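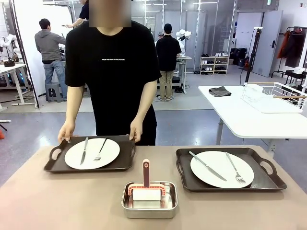 Aug 1, 2022

Sourdough starter, Hidham rye vs. the white we had before. Writing this down while I still remember which jar was which, as the tape came off the lid of one of them again.

Piret's claim is that the Hidham flour makes a livelier starter and that you can taste it in the loaf. She has been saying so since February. I wanted to see it with the feeding and the temperature held the same, which they never were when she did it at home on top of her fridge.

Setup: 2 jars, 125 g of starter in each, fed at the same hour, same tap water, both on the shelf over the sink. Rubber band at the starting level. Rye jar went past its band first and by a good margin. Fine, but rye ferments faster than white in anybody's kitchen, so this says nothing about Hidham in particular. To say something about Hidham we need another rye next to it. Baiba has half a bag of the Sarantis and will bring it.

Loaves: 385 g flour in each, white for the dough in both cases, so the only rye is what came in with the starter. Baked one after the other in the same oven, which bothers me. The second one went into an oven that had been on longer, and it also had more time on the bench. It was the rye one. It came out darker, and Liis called that "more flavor" before she had cut it.

Tasting was not blind, whatever it says on the sheet. Ilze cut the slices in front of everybody and the crusts don't match. Three people preferred the rye loaf, and all of them knew Piret's opinion beforehand. I liked the white one a little better and I don't trust that either – I was annoyed by then.

Crumb: no difference I would bet on. The white has one big hole near the top that I put down to my shaping.

Next time:
Sarantis rye against Hidham rye, no white jar at all.
Both loaves in together, swap shelves halfway.
Crusts off before anyone tastes. Rūta to cut, out of sight, and keep the key to herself.
Write on the glass with the grease pencil. No more tape.

Piret wants to order the big sack now. I said wait. She has probably ordered it.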